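Keep the planner boring

By Wálter Betancur

I have worked on control software for two-armed robots long enough to have an opinion that my younger colleagues find old-fashioned. I think we let one program decide too much. A single large model now looks at the camera, chooses the task, moves the arms and closes the fingers, and when the result is bad we cannot say which part of it was wrong.

At Cukby we spent most of the spring on a kitchen task set that we call Kullambridge. It has 27 tasks, all in simulation, and a run is stopped after 60 seconds. In June I read the logs of 495 failed runs. It was slow work and I do not recommend it before lunch. Nearly all of them carried the same label, "task not completed". This label is true and it helps no one.

Take a simple table with a bowl, a butter box lying on its back and a cabinet with bar handles. A person sees at once that there are several separate questions. Where are the things? Which hand should go first? Can the thumb pass the handle without touching it? I would like my software to answer these questions one after another, and to write down each answer.

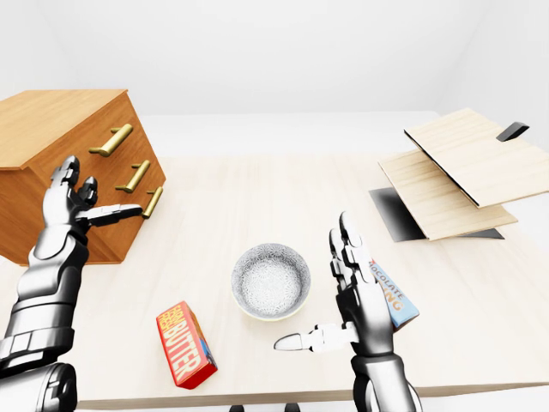 What a planner should write down

My proposal is modest. Perception gives a list of objects, each with a pose and a number for how sure it is. A box half hidden behind a hand should get a low number, and the planner should be allowed to say "I will move this hand first and look again". Our old planner, Hervieu, could do this. It was slow, and it had only 4 kinds of action, but I could read its output like a shopping list.

The usual answer is that written rules do not survive contact with a real kitchen. I accept part of this. For the fingers, a learned controller is better than anything I ever wrote by hand, and I do not want to go back. But choosing the order of the work is a different problem, and it changes much more slowly than the contact forces do.

There is also the matter of tooling. In Mundex, our replay viewer, I can stop a run at any step and see both arms from above. I cannot see why the left arm is there. The viewer has space for a reason - a whole empty column - and the model gives us nothing to put in it. I would accept a somewhat lower score next year if this column were filled.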